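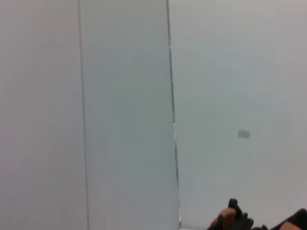 Sunday, and I'm finally sitting down with my tea at a little past 8. Joelle came over from Lavcombe this morning with the paint cards, and we spent far too long (and far too many cookies!) deciding between a gray that leans blue and one that leans pink, until I couldn't have told you my own name. I do love her company, though, and she never hurries me.

After lunch we walked the long way through Brenwood and met Birthe Ketilsson by the bridge, who kept us talking a good while over her mother's old letters, five boxes of them, bless her. I've promised to help her sort them in February. Must remember to call Mom tomorrow and ask for the soup recipe.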